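# The oracle in the gift shop

The deck costs more than a decent lunch and comes in a box with a ribbon. I bought mine in Meredith, a market town with two shops selling crystals and, as of January, none selling shoes. The cards are called the Pritaretti, and the leaflet inside promises that they will "speak before you ask". Mine did not. I had to shuffle them first, which the leaflet gets to on its second page.

I should say that I like cards. I grew up playing whist for matchsticks and I still own three packs with the corners gone soft. What I don't much like is being told that a pack printed last year is a thing of great age. The Pritaretti leaflet speaks of "a lineage", though it never says whose. The artwork has suns, keys, a heron and a well, all nicely drawn, and the borders look as if they came off a biscuit tin.

There are 146 cards, far more than the 78 in an ordinary tarot pack, and that is the first problem. You can't shuffle them. You can push them about on the table like wet leaves, and the shop assistant told me this was the proper way to do it. I suspect it became the proper way on the day somebody first tried to hold them all. 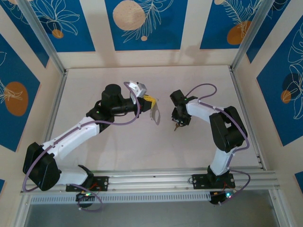 A reader wrote in after I mentioned the deck in a short piece last autumn, and her letter was sharper than mine. She had drawn the Heron four mornings running and wanted to know what the odds were, and whether I was too proud to be impressed. If the cards are well mixed, the odds of that happening by chance are very long indeed. If they have been pushed about a table for a minute by someone still in a dressing gown, I'd want to see how the Heron was put back each time.

That is the trouble with most of the claims made for these decks. They are tested at home, alone, by people who have already paid. The Laker Spread, which takes up half the leaflet, asks you to lay nine cards and then discard any that "feel closed". I tried it on a wet evening and threw out five. The four I kept told me that a change was coming and I should be patient with an older relative. I have several older relatives. Patience is called for most weeks.

Then there is the online side. For a monthly fee you may join Uresero, where members post their spreads and others read them. I joined for a month. It claims 1,000 members, and I saw the same small handful posting, mostly late at night and mostly kindly. One of them had asked the deck whether to leave her job, and the replies ran to pages. Hardly any of them mentioned the cards. They asked about her rent and her manager, and whether she had told her sister.
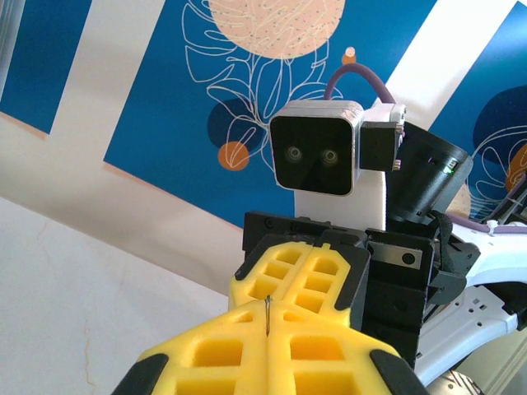
Several members told me I had missed the point, and one put it better than the leaflet does: she said the cards gave her something to look at while she worked out what she thought. I can accept that. A walk does the same for me, or washing up. My quarrel is with the price, and with that word "lineage", and with the Deeper Waters pack of extra cards, which is sold separately and adds nothing I could find except a second heron.

I went back to the shop to ask if they would take the deck in exchange. They wouldn't, as the ribbon had been cut. The assistant offered me a reading at a discount instead and I said yes, partly out of manners. She turned over the Well, then the Key, and asked if I had been worrying about money.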